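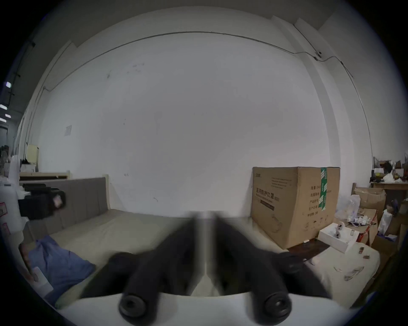

Beds and bedding: questions from tenants

What comes with the bed?
All Fostitz rooms have a bed with a mattress and one fitted sheet. Pillows and duvets are not supplied. If you would like to buy a set, ask at the office before you move in.

My bed has an upholstered headboard. How do I clean it?
Go over it with the brush end of a vacuum cleaner, working down the stitched channels, where dust and crumbs collect. For a mark, use a cloth and a little soapy water, and let the fabric dry before you push the pillows back against it. Please don't use bleach.

Do I have to strip the bed when I leave?
Yes. Take off everything, including your own pillowcases, and look between the mattress and the headboard. Scraps of paper, hair clips and loose change on the sheet should be picked off first, as they block the filter in the washing machine.

Can I move the bed away from the wall?
You can, as long as the door and the window still open fully. Lift it, with someone at each end. Dragging it marks the floor.

Will I be charged for scuffs on the wall?
Light scuffs and small marks on white walls count as normal wear. Holes and large stains don't. The charge for filling and repainting a patch is 351 crowns.

May I pin things up?
Small paper notices are fine. Use one pin at the top, and keep clear of any cables.

What size sheets should I buy?
Sizes differ between the Lanar and Skivska buildings, so measure the mattress first. Deep-sided sheets stay on better and wrinkle less.

Who do I ask about a damaged mattress?
Write to Oľga Kollár at the Lanar office with your room number. She replies within 10 days.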